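Week 2: Soil texture and tree growth

Soil texture is the mix of sand, silt and clay in the mineral part of a soil. It controls how much water a stand can draw on between rains.

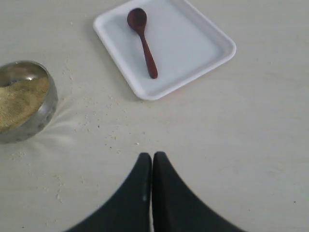

Silt grains are finer than sand and coarser than clay. Dry silt rubbed between the fingers feels smooth, like flour. The fine tan powder heaped in the metal bowl has much the same look as a dry silt sample, so go by feel and never by color. Clay turns sticky when wet.

At the Mangundap plots, pines on silt loam outgrew those on coarse sand, although both sites get over 500 mm of rain a year.
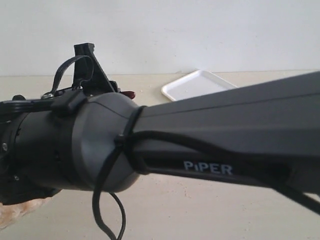
Notes written by Niilo Oksanen, Lecturer, Forest Soils

Compaction matters as much as texture. Heavy machines close the large pores, and roots stop at the dense layer. On the Tresik tract, skid trails still had thin seedling cover when Arvo Lehtinen surveyed them.
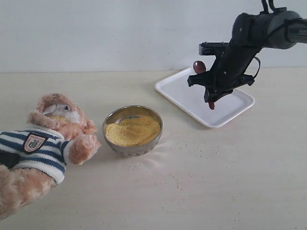 Recovery is slowest on clay soils with little frost. Keep traffic on marked trails and wait for dry ground.

Reading for Monday: Lehtinen, chapter 2.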